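Looking after the hand gripper – notes for session 3
Kelly Ellwood, Cadham workshop 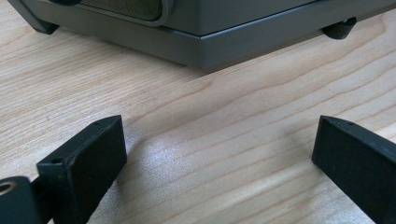
Fig. 1. Fingers wide open, pads clear of the grey unit.

I always start with the fingers open like this, and I'd like you to as well. Run a thumb over the flat inner face of each pad and feel for nicks. Then look at the small round holes along the top edges. If there's grit in them, use the soft brush (please, not a screwdriver!).

Next, the pivots. Hold the body still and rock one finger sideways. A bit of give is fine, but if it clicks, write it on the Lightfoot sheet and bring it to me or Malcolm.

Finish with 9 slow open-and-close strokes, watching that both pads move together – one lagging behind usually means a dry pivot. We do the full strip-down every 800 hours, and Colin will take you through that in January.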